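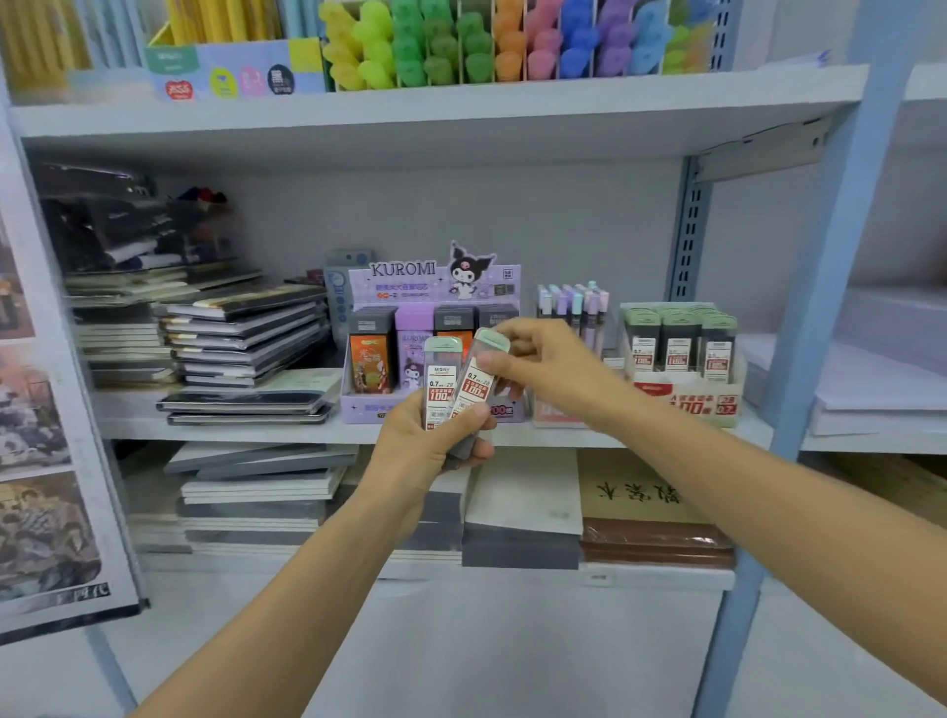
Am Samstag war ich wieder bei Samran im Laden, diesmal mit dem Laptop unterm Arm, denn unser Plotter wollte mal wieder nicht so wie ich. Die Halterung am Stiftwagen ist für Bleistiftminen gedacht, und ich hatte monatelang die falschen drin (0,5, zu hart, ständig gebrochen, ich hätte schreien können!). Jetzt also 0,7 in 2B — die Röhrchen mit der mintgrünen Kappe und der roten 100, gleich neben den pastellfarbenen Druckstiften und dem Kuromi-Aufsteller. Ich hab natürlich erst mal zwei in die Hand genommen und die Etiketten verglichen.

Zu Hause ging es dann ans Einrichten: Klemme lösen, Führung ausblasen, neue Mine rein, 7 mm überstehen lassen, Klemme wieder zu. Die Andruckfeder sitzt jetzt auf Stufe 11, bei Stufe 14 hat sie mir das Papier aufgerissen. Danach unbedingt den Nullpunkt neu setzen, sonst zeichnet der Lusel munter neben dem Blatt weiter (frag mal meine Tischplatte).

Jana meint, man sollte den Graphitstaub nach jedem langen Lauf von der Schiene wischen, trocken und ohne Öl. Mach ich jetzt brav, meistens jedenfalls. Wer seinen Plotter auch auf 0,7 umbauen will: Ute hat die Maße für die Hülse und schickt sie euch gern.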